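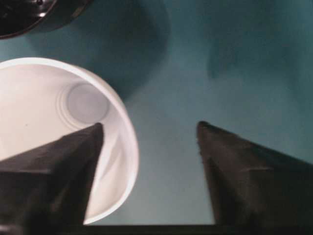
4.3 Échecs de saisie au bord du gobelet

Sur 565 essais, 17 ont déclenché l'arrêt de sécurité pour dépassement du seuil de 40 N. Le contrôleur Kollska estime le centre de l'ouverture – et non celui du fond – ce qui décale la consigne dès que le récipient est incliné (figure 2).
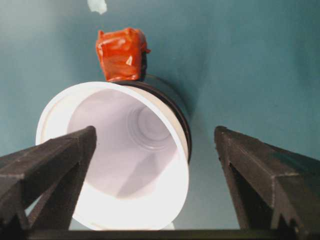
Figure 2. Gobelet blanc entre les doigts ouverts de la pince.

Selon Nidia Urrego, le seuil masque un défaut d'étalonnage du poignet, antérieur au contact.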